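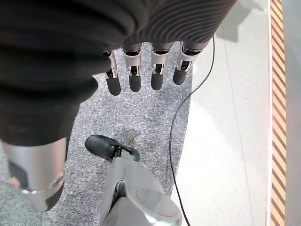
Tips for trying out robot hands at home or in the shed

Get the cables sorted before anything else. I tape mine every 63 cm and they still wander, so check again between runs!

Start with grapes. Tanveer Rizvi put me onto this when we were comparing the Surnano hand with the older Catdale one, and a bunch shows up a heavy grip faster than any foam block (cheap, too). Go in low from the end of the bunch and close slowly.

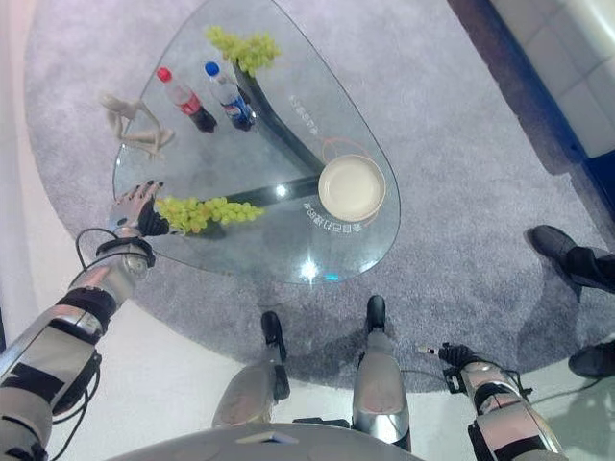
Glass tops are harder than timber, so give the wrist camera a go with the lights dimmed and see which colour settings cope with the glare. Write down the grip setting each time. My favourite so far is 135 on the Surnano. Keep a tea towel handy.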